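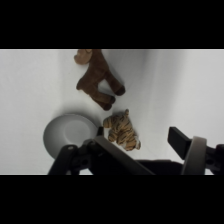

Sorting is the oldest exercise in the childcare course and the one I trust least. You give a child a heap of soft toys, ask for "the ones that go together", and write down what they do as though it told you how they think. Mostly it tells you what the adult put on the table. Take a tiger and a brown four-legged animal, on a plain white surface with a white plate to one side. Ask what goes together and most of you will say the two animals, and feel you have said something about categories. A three-year-old may put the tiger on the plate. Is that a mistake? The marking sheet most nurseries use says it is. I would say the child was offered a plate and used it.

Play Materials, Handout 8: Soft toys and what we claim for them
Faustino Cervantes, 2 Jun 2021

Home | Handouts | Reading | Timetable | Contact

1. Naming

Before the session, write down what you would call the brown toy. Do this alone. In the March group we had horse, moose and dog, each given with full confidence, and one student who wrote "cow?" and crossed it out. Then consider that we routinely mark children down for calling a toy by the wrong name. Plush animals are made by people who have to get a whole creature out of a few pieces of cloth, and a rounded snout and dark feet will do for several species. Stripes are different. I have yet to meet anyone who argued about a tiger.

So if a child "knows" tiger and "doesn't know" horse, be slow to write anything about vocabulary. Try a picture book first. Try a different toy.

2. The plain background

The Pacheco method, which some of you will meet on placement, asks for a white cloth or sheet of paper under the materials "to remove distraction". I can see the sense in it. Pale things on a patterned rug are hard to find, and dark fur shows up well on white. But a white plate on white does not show up well at all, and I have watched children reach straight past one. If you use the cloth, look at it from the child's height before you begin. Pull out the folds, too. A crease is a road, or a river, and you will lose ten minutes to it. (Whether those minutes are lost is a question for the seminar.)

3. Lying down, standing up

Soft toys rarely stand. They end up on their sides with their legs anywhere, and children say they are asleep, or poorly, or dead. Students like to record this as "imaginative narrative". It may be. It may also be a fair report of a toy that is lying down. Before you credit a story to the child, prop the animal up against something and see whether the story changes.

4. The figures people quote

You will be told that the Fikora sorting scale was tried on 1,265 children. Read the appendix. Only 60 of them were given soft toys - the rest had wooden shapes - and the two groups are added together without comment. The Draltosora pack, which your placement may own, borrows the same total on its lid. I don't say the scale is useless. I say that nobody should be describing a child's reasoning to a parent on the strength of it.

Ľudovít Lukáč, who taught this unit before me, disagrees and has asked me to say so. His view is that any shared sheet beats no sheet, as it makes staff sit down and watch. I agree with the second half of that.

5. For next time

Use two soft animals and one household object that has nothing to do with them. Say as little as you can. Note what the child touches first, what gets moved, and any words used, in the child's own order. Leave the column headed "stage" blank. If your supervisor at Pluvville insists on it, fill it in pencil and bring me a copy.

Bring the notes themselves, however scrappy. Typed summaries will be handed back.

Shares 8 | Comments 2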